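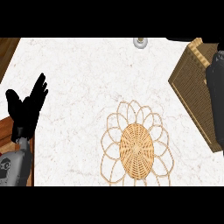 How do you get two home-built arms to share one counter without knocking into each other?
Give each arm its own half, add a strip down the middle that only one of them can be in at a time, and get the whole thing behaving in simulation before you power any motors.

That's the short version from the first page, pasted up top by request. Discussion continues below.

solderbreath
Posted 15 March 2018

OK so I'm over 60 evenings into this thing and I need some outside opinions. Two arms, built in the shared shop at Jultport, meant to end up at my kitchen counter doing boring stuff like moving a box from one side to the other and laying out placemats. I've been doing most of the motion work in simulation on my old desktop and only taking it to the shop when I have something worth trying.

My trouble is the middle. Each arm alone is fine. Left one reaches, opens, closes, goes home. Right one does the same. As soon as both get a job near the center line they either freeze up waiting on each other or the elbows swing in and the sim flags a collision. I bumped the safety margin up and now they hardly move at all.

I did model the counter and the stuff on it, marble and wicker and all, and my wife says I spent longer on the placemat than on the arms. She isn't wrong.

pinch_roller
Which one freezes first? If it's always the same side you have a priority bug and your margin has nothing to do with it.

solderbreath
Always the left. Huh.

pinch_roller
There you go. You're probably letting the right arm claim the middle and never give it back. Print out who owns the zone every time it changes and watch it for a minute.

gravelbeard
Going to be the grump here. Why simulate at all? I built my single arm in the Massawe garage space with a bench supply and a big red button, and I learned more the first weekend with real motors than I ever did staring at a screen. Friction is real. Cable drag is real. Your sim has neither unless you put them in, and I bet you didn't.

tinwhistle99
gravelbeard you also put a hole in the drywall

gravelbeard
A small hole. And I know exactly what torque limit I need now.

tinwhistle99
I'm with the OP on this. One arm flailing is a funny story. Two arms flailing at each other is a bag of broken gears and another month of printing. I ran 1000 simulated reaches before I let mine move under power and I still stripped a wrist gear on day one – but it was one gear, and I had a spare.

mossy_bearing
What hands are you using? Full fingers and a thumb, or a plain two-finger claw? I went with the full hand on mine and regretted it for this kind of job. Flat woven stuff is miserable to pick up. The fingertips just skate over it. A claw with a thin lower lip can get under an edge.

solderbreath
Full hands, thumb and all. I know, I know. I bought the Fomilance finger kit before I had any plan whatsoever and now I'm stubborn about it. The box I'm less worried about, there's a rim to hook onto. The placemat has all those open loops, so I was thinking one fingertip through a loop and drag it to the counter edge, then pinch from both sides.

mossy_bearing
Dragging could work! Try it by hand first with one finger and see which way it wants to twist. A flower shape is going to rotate on you if you pull from a petal and not near the middle.

gravelbeard
And THAT is the kind of thing your simulator will get wrong. Thin bendy loops? Most of them treat it as one stiff plate. You'll get a beautiful drag on screen and then the real one folds up under the hand.

pinch_roller
He's right about that part. I'd use the sim for reach and collisions and not believe a word it says about wicker.

solderbreath
Fair. I'll split it that way.

OK, update. Printed the zone owner like pinch_roller said and yep, the right arm grabs the middle on startup and only lets go if it finishes a task. If it has no task it sits on it forever. Two lines to fix. I feel dumb and also great. Elbows still swing in, though.

tinwhistle99
Add a second preferred pose for each elbow, out and a bit up. The solver picks whatever is closest to where it started, so start it somewhere nicer. The Dindar planner has a setting for a rest pose, that's what I use.

gravelbeard
Or mount the bases farther apart.

tinwhistle99
Then he can't reach the middle.

gravelbeard
Then nothing collides in the middle. Solved.

solderbreath
lol. Trying the rest pose tonight. I've got bench time booked at Jultport in April, so the plan is left arm only, low torque, empty counter, and then add the second one if the first behaves. Does anybody have a spare wrist gear I can buy off them? Not saying I'll need it.

tinwhistle99
I have 2. PM me your address.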